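Projects > Dolico > README

Dolico – my tablecloth notes

Hi! I keep this little text file of every tablecloth I've tried for garden lunches (63 so far, yikes). One row per cloth: size, fabric, wash temperature and a score out of 5. Most got a wash at 30, and I skipped ironing – life's too short for that in summer. Blank scores mean I haven't used the cloth outdoors yet. Gladys Huamán added the round ones in March, thank you!

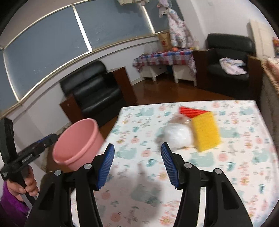

White cloth with a scattered green, teal and coral print.

Last updated: March
Contact Madigan | © Dolico | Back to top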